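Theano Chatzigeorgiou

Got the invoice from our office water service on Tuesday. There is a line on it called "hydration continuity." 1/

I've run the front desk at Brinholm for nine years. In that time I have approved a "paper readiness fee" and a "plant wellness visit" for a fern that was already dead. I thought I was past being surprised. 2/

So I called Hisska, who send the invoice. Hisska said the fee comes from Plulletti, who own the equipment. Plulletti said they only own the equipment "in the leasing sense" and gave me a number. It was my number. 3/

Called Hisska again. Spoke to a very nice man who explained that hydration continuity guarantees we continue to be hydrated. I asked what happens if I take it off. He said the water would still come. I asked him to say that once more, slower. 4/
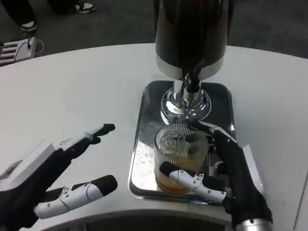
So what does the fee pay for? A phone line you can call if the water stops, open until 2 in the afternoon, weekdays. 5/

It's $211 a quarter. I want to be fair here. We have had the service a long while and the water has never stopped, so in one sense the continuity is excellent. 6/

I read the contract over lunch. Page one is the price. The fee lives in an appendix, under "Other Comforts." Also under Other Comforts: they may change the Other Comforts. 7/

Forwarded it to Tzavaras, who do our books. They wrote back "lol" and then, in a separate email, billed me for the review. 8/

If you do this job too, some things that have worked for me. Ask for the invoice with every line spelled out. Ask what each one does. Then stop talking. People will take off almost $300 just to get out of a quiet phone call. 9/

Check the renewal date while you're in there. Ours had a window for canceling that opens in June and closes, as far as I can tell, also in June. It's in my calendar three times now, once in capitals. 10/

Update: they've removed hydration continuity as a courtesy. The new invoice just came through. There's a line on it called "courtesy adjustment handling." 11/

I'm going to call them after lunch. Before 2, obviously. 12/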